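kurzer Thread aus dem Labor, weil hier ein paar gefragt haben was wir eigentlich den ganzen Tag machen. Antwort: Roboterarme an der Hand nehmen. Quasi. 1/

Projekt heißt intern Skustden (fragt nicht, Benoît hat den Namen vergeben). Zwei Arme, ein Tisch, Klötze. Ziel: Klötze greifen, stapeln, wieder abbauen. Klingt nach Kita. Ist es auch.

Programmiert wird da fast nix. Wir machen es vor, per Fernsteuerung. Links und rechts ein Führungsarm, die großen machen jede Bewegung nach. Alles wird mitgeschrieben, Gelenkwinkel, Greifer, Kamerabilder. Daraus lernt das Netz dann. Hoffentlich. 2/

Was man unterschätzt: man sieht beim Steuern viel weniger als man denkt. Ich hock zwei Meter weg und schau auf den Monitor mit der Handgelenkkamera. Tischplatte, Finger, fertig. Tiefe? Raten.

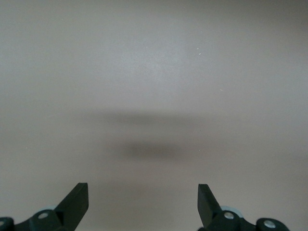 Mein Trick inzwischen: auf den Schatten achten. Wird der schärfer, bin ich gleich unten. Hat mir Maëlys gezeigt, vorher bin ich dreimal am Tag in die Platte gerumst und der Arm ging in Schutzstopp. Peinlich wenn Besuch da ist. 3/

Stand heute, 23. Dezember 2019: 2609 Demos im Kasten. Davon brauchbar... weniger. Mateja sortiert gerade aus. Alles wo man zögert, nachgreift oder mittendrin niest fliegt raus. Das Netz lernt das Zögern nämlich mit!! Haben wir im April gesehen, da hat der Arm vor jedem Klotz kurz "überlegt". War ich. Das war mein Zögern. 4/

Zum Vergleich haben wir auch Handführung probiert, also Arm direkt anfassen und schieben. Geht gut bei einem Arm. Bei zwei stehst du selber mitten im Kamerabild und hast abends Schultern wie nach nem Umzug. Also wieder Fernsteuerung. 5/

Schwierigster Teil bleibt das Ablegen. Greifen kann jeder nach 10 Minuten. Aber Klotz auf Klotz, gerade, und dann loslassen ohne dass der Finger hängenbleibt, da trennt sich's. Aurélien kann das im Halbschlaf, ich muss jedesmal die Luft anhalten.
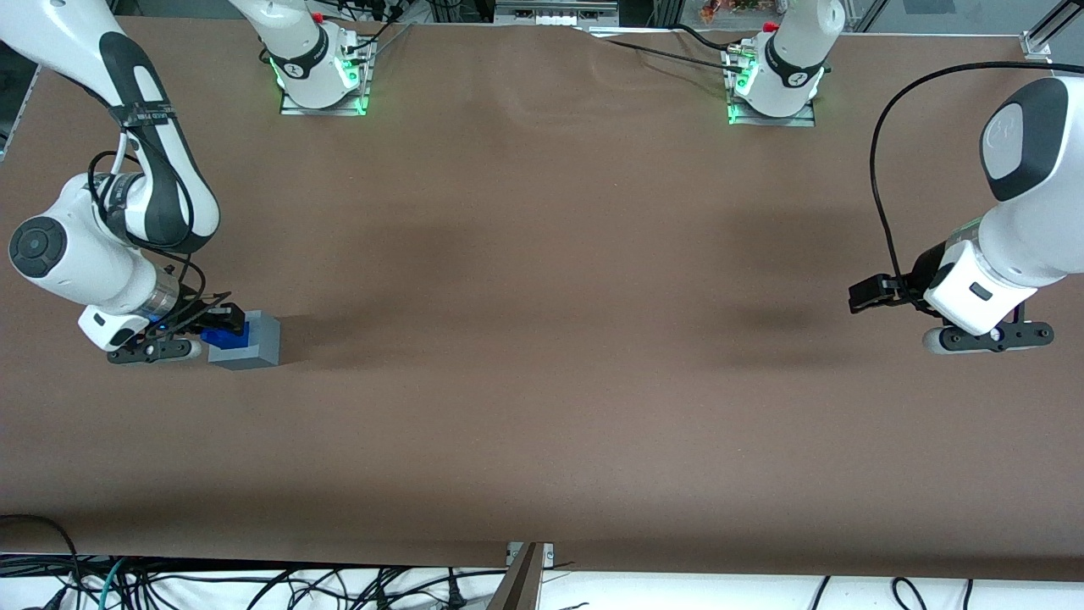
Blau auf Hellgrau. Der rechte Arm ist dran, der linke hat Pause.

Dass der linke nur rumhängt ist übrigens Absicht, wird aber trotzdem mit aufgezeichnet. Stillhalten ist auch ne Aufgabe. Wenn ich mit der linken Hand am Führungsarm zittere, zittert der drüben mit und die Demo ist für die Tonne. 6/

Frage kam grade per DM: warum nicht einfach Simulation? Machen wir auch, Corentin sitzt dran. Stapeln klappt da super. Auf dem echten Tisch dann Reibung, Kabelzug, Greifer schließt minimal schief, und schon liegt alles daneben. Beides zusammen ist der Plan. 7/

Nächste Runde dann mit Drehen, Klotz in der Luft von rechts nach links übergeben. Hab ich zweimal probiert. Zweimal Klotz am Boden. Aurélien hat nix gesagt, nur gegrinst.

so, muss weiter, bis sechs will ich noch einen Satz Demos schafffen. Fragen gern hier drunter, antworte heut abend 8/8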